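Recording grandma's stories, audio program or just transcripts??

brisket_moon
ok so our family oral history thing. Grandma is telling stories about the berry camps, how they dried fish, made all there own baskets. Have 6 tapes from my aunt plus what I recorded in August. Want to make it a little radio type program for the cousins. Worth it or just type it up?
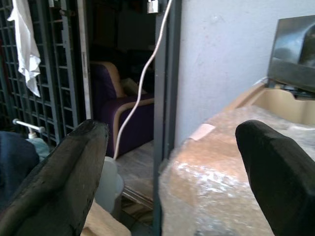
How long should one episode be?
Around 7 minutes if kids are listening, longer and they wander off.

tule_and_salt
Audio. Always audio. Typed up you lose the pauses and half the story is in the pauses. We did ours through the Pruvine archive, they hold 104 family recordings now, most never transcribed.

dratico_dan
Disagree. Tapes rot, file formats die. Paper is still here. Type every word, THEN play radio. I use Dratico for the typing part, slow but it keeps the old place names the way she said them.

tule_and_salt
Paper doesn't teach anyone how to say the names tho

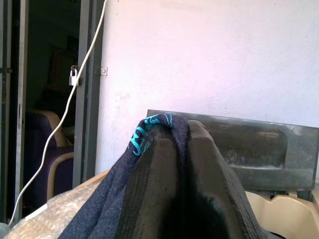
brisket_moon
Language is my big worry. She switches in the middle of a sentence, mostly for plants and family words, and I only know maybe half. Don't want to smooth it over. I do like the look of words on cloth, kind of like that curly letter-like turquoise pattern on the navy knit, and was thinking of her plant words stitched on something for each cousin. Anyway that's later. First need somebody who can spell them right.

briseo_fan
Ask the elders before you spell anything. Two families here fought over one vowel for years. Also some stories are winter only, check that before you put it online!!

dratico_dan
^ this. ok we agree on something

brisket_moon
good point, one of the tapes is all coyote stories. Will hold that one back till I ask.
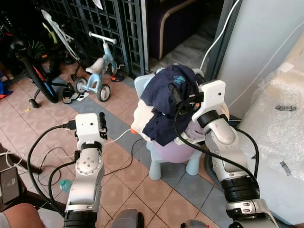
Navy garment with the small teal logo, on the pale blue stool

tule_and_salt
Get the aunt's tapes copied first pls. Ours sat in a garage and two were just hiss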